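Print this page | E-mail to a friend
Workshop Tips: Before You Pay for a Sorting Kit

Clastus is now offering its bin-sorting package to small workshops and op shops, and a few of you have written in to ask if it's worth the money. The pitch is that an arm will pick through your mixed tubs while you get on with something else. I have my doubts. The starter plan is $1098 a month, with an 18-month minimum, and the bench is extra.

If you do book a demo, bring your own junk. A salesperson's tub will be full of things the gripper likes. Yours has hairbrushes in it, and small slippery balls. 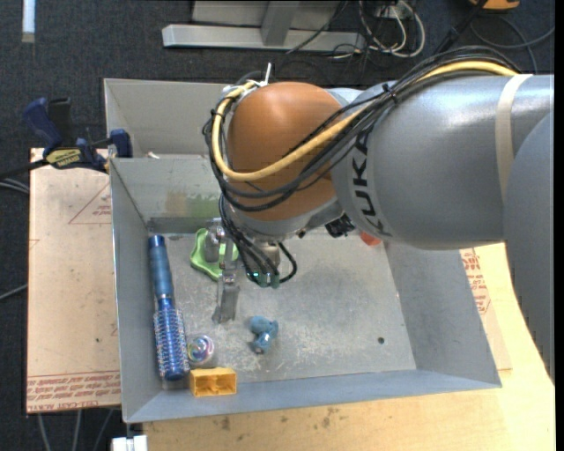 Odds and ends in a metal bin, with the gripper down among them.

Clamp everything. A bin that shifts a centimetre will spoil a pick, and a cheap bar clamp on the rim does the job. Leave the paper on any acrylic sheet you use around the bench, as it scratches if you so much as look at it.

Watch your cables too. Anything that travels with the arm needs slack at the wrist, and ties you can cut and redo - check them every morning before the first run.

Ask how many picks in 50 fail, and who clears them. Bożena Domański tried the service at her repair shop in July and was told "very few". She stood there for four hours and came home with a different opinion. Roughly half her small parts went back to being sorted by hand, in muffin tins, at no monthly charge.

I'd try the muffin tins first.

4 comments | Share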